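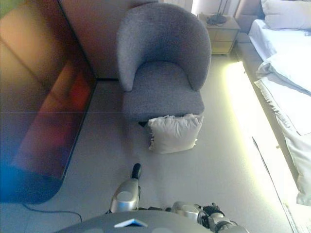 Upholstered Chairs and Loose Pillows in a Bedroom: Routine Care

Applies to tub and barrel chairs with a fixed back and a boxy seat, covered in textured woven fabric. Heathered grays hide lint well and hide body oil poorly once it has built up along the top of the back.

Before you start
Pick up anything on the floor near the chair, throw pillows first. A white pillow left against the front of the seat collects grit on its underside and transfers it to the upholstery when it goes back. Shake it outdoors or over a tub.
Move cables out of the vacuum path. A thin black cable on a pale floor is easy to see, but a brush roll will still take it. Lift it, loop it loosely and secure it with a fabric tie.

Vacuuming the chair
1. Fit the upholstery tool. Set suction to low.
2. Work from the top of the back downward, following the curve in overlapping strokes.
3. Switch to the crevice tool for the joint between seat and back. If the cushion lifts out, remove it and clean the deck underneath.
4. Finish with the front face of the seat and the legs. Wipe the legs with a dry cloth.

Spot cleaning
Check the tag under the seat. W means water-based cleaner, S means solvent only, WS means either, X means vacuum only. For W and WS, mix 2 drops of clear dish soap into a cup of lukewarm water. Test on the back of the chair near the floor. Blot, do not rub. Heathered yarn pills under friction.

White throw pillows
Covers with a zipper: close it, turn the cover inside out, wash cold, air dry. Wrinkled edges usually mean the insert is undersized or has shifted. Push the filling into the corners by hand. An insert one size larger than the cover gives a flatter edge.

Fringed blankets
Wash in a mesh bag, gentle cycle. Comb the fringe straight while damp. When the blanket is folded over the side of a bed, keep the fringe clear of the floor.

Smooth light floors
Dry dust first, then damp mop with the cloth well wrung out. Run the mop parallel to the seams. Lift the chair to reach the floor under it. Felt pads on the legs should be replaced when they are compressed or gritty.

Page maintained by Imelda Espiritu. Revised April.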